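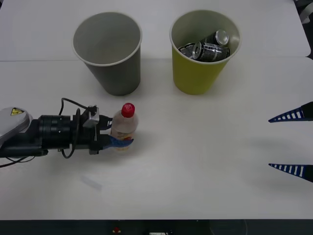

Tomideo duty rostering for bus and coach depots: your questions

We love getting questions about rosters (somebody has to!) and the same good ones keep coming back, so we've gathered them on one page. Last updated Jan 23, 2021.

What does Tomideo do?

It builds driver rosters. You give it your duties, your drivers and your rules, and it gives you a roster that covers the duties and keeps to the rules, with any gaps marked in orange so you can see them straight away. After that it looks after the daily changes – sickness, swaps, a late rail replacement job, a driver whose licence card has run out – and keeps a record of who changed what.

It doesn't write timetables or track vehicles. Plenty of people ask, and we'd sooner do rosters really well.

Who makes it?

Fastilia. Gijs Desmet wrote the first version while he was working as an allocator at Geerts, a coach and school bus operator, and a good part of his original swap screen is still in there. He still answers support emails most mornings, so if your reply contains a long and happy paragraph about rest day patterns, you'll know who sent it.

How big does a depot have to be?

Any size, really. The smallest depot using Tomideo has 9 drivers and the largest has 116. Small depots tend to live in the week view and big ones in the day sheet, and you can set either as your opening page.

Can we keep our own rota pattern?

Yes, and please do! Drivers have often had the same pattern for years and plan their lives by it. Type it in once, or send us your spreadsheet and we'll load it. Rolling rotas, fixed lines, part-time lines, school-term-only lines and spare lines all work. If your pattern has a name that makes sense only at your depot, use that name. We've seen some wonderful ones.

How does it deal with drivers' hours rules?

Each duty is marked as domestic, EU or mixed, and Tomideo checks driving time, breaks, daily rest and weekly rest against the right set. If a change would break a rule, the duty goes red and the reason is written next to it in plain words. You can add your own agreement on top, such as a longer minimum rest or a latest finish before a day off.

It is a check, and a thorough one, but the operator is still responsible for hours. Please go on doing your tachograph analysis as you do now.

How do swaps work?

A driver opens the duty on their phone, picks Offer, and chooses whether to offer it to one colleague or to the whole depot. When someone accepts, Tomideo checks both drivers' hours and route knowledge. If all is well the swap goes to the allocator, who taps Approve. You can switch on automatic approval for swaps within the same week, which most depots do after a month or so of watching how it goes.

What if a driver doesn't have a smartphone?

Then they carry on with paper. The day sheet and the weekly line cards print on A4 and the notice board version prints on A3. There's a large type setting too, under Print, then Options. A swap form handed over the counter can be typed in by the allocator and is treated just like any other.

Does it know which drivers know which routes?

It does once you tell it. Route knowledge and vehicle types are kept on each driver's page, with a date for when they were last driven. At Drirnwood they set the reminder so that anyone who hasn't driven a route since the start of the school year comes up for a refresher, and we liked the idea so much that it's now in the menu for everyone.

How long does it take to build a roster?

The computer's share is short. A full seasonal roster with almost 4000 duties in it is usually ready by the time you've made a cup of tea. Checking it, arguing over it and moving the odd Sunday takes people a good deal longer, and we've tried to make that part pleasant: drag a duty, see at once what it does to everyone's hours, and press Undo if you don't like it.

Can I try two versions side by side?

Yes! Use Copy roster and work on the copy. You can have up to 3 drafts open next to the live one. Drivers see only the live one until you press Publish. The compare view shows late finishes, split duties, weekends off and paid hours for each draft, and you can print it to take into a meeting.

How is holiday handled?

Whichever way you do it now. Some depots have holiday groups that move round each year, others go by first come, first served. In the second case you set how many drivers may be off on any day and Tomideo queues the rest in order of asking. Drivers can see their place in the queue, which saves a lot of knocking on the allocator's window in January.

Does it connect to payroll?

It makes an export file with hours, overtime, split allowances and anything else you've set up. You can pick the columns and their order, so most payroll packages will take it. Send us a blank sample of what yours expects and we'll set up the first one with you.

What happens if the internet goes down at the depot?

The day sheet is saved on the depot computer every few minutes, and that saved copy can be opened, changed and printed with no connection. Changes are sent up when the line comes back. If two people have altered the same duty in the meantime, you're shown both and asked which to keep.

Who can see drivers' details?

You decide. Drivers see their own page and the published roster. Allocators see duties, hours and route knowledge. Phone numbers, sickness notes and licence details are hidden from everyone except the people you name, and each time one is opened it goes in the log.

Can we have a look before we decide?

Of course. Ask for a trial depot and we'll load a month of your own duties, because made-up ones never show you the awkward bits. Bring your most tangled week – the one with the fair, the road closure and the school trip all at once. Gijs collects those.

I have a question that isn't on the page.

Lovely, send it in. Use the Help button inside Tomideo or the contact form on the Fastilia site, and tell us which depot you're at and which roster you had open.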